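Swapping the Finger Pads on the Sestcombe Hand-Held Gripper

I love this little tool, and fresh pads make it feel brand new! If your Sestcombe has started dropping thin knits, don't touch the spring yet. Mine had done 2,136 grasps on its old pads and all it needed was this job – 40 minutes, and most of that was me hunting for the hex key.

Close the fingers, slide each pad off toward the tip and wipe the seat with a dry cloth. Press the new pad on, ribs facing in, until it clicks. Do both sides even if only one looks worn!

Now work the fingers open and shut a few times and watch the pivots. Both linkages should move together. If one lags, back its cap off a quarter turn and try again.

Then the fun part, a test pinch on real clothes. I go for the neckband of a sweater, where the ribbed knit folds up nicely between the pads.
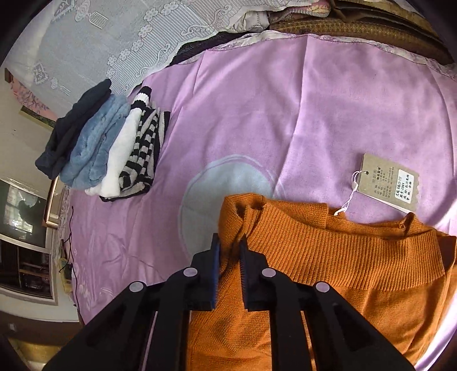

Esther Minja wrote in that her new pads kept creeping forward after around 484 grasps, and that cleaning the seats with alcohol and leaving them overnight cured it. She now does that at every swap.

Great tip, and I've added it to my own routine! If yours still creep, check for a Prallell seat, which is a hair narrower and needs the Prallell pads. Log the grasp count when you finish, so you know when the next set is due.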